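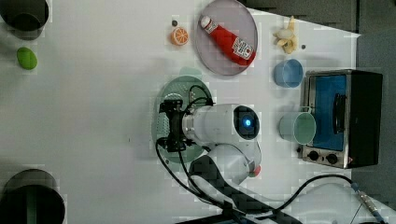
In Defense of the Toy Kitchen

My grandson can spend an entire rainy afternoon making lunch, and I have eaten a great many of those lunches, all of them banana. People tell me a play kitchen is a waste of good floor space, and Ettore Mazza said as much in his column for the Arosville paper in September, where he complained that his daughter's set came with 21 pieces and he had stepped on every one of them. Well, I sympathize (I've had a plastic orange underfoot in the dark myself), but I think he gave up too soon!

What I love is that the children don't care where anything goes. Ketchup belongs on a plate, why not, and a mug can keep company with the toaster oven until somebody wants cocoa. 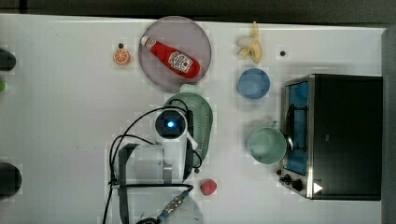 Ketchup on the pink plate, with orange and banana close by.

My own mother would have had all that back on the shelf before supper, and I was the same with my girls, I'm sorry to say. These days I leave it out overnight. In the morning the little one comes straight back to his cooking, still in pajamas, and asks me whether I'd like my banana with or without ketchup.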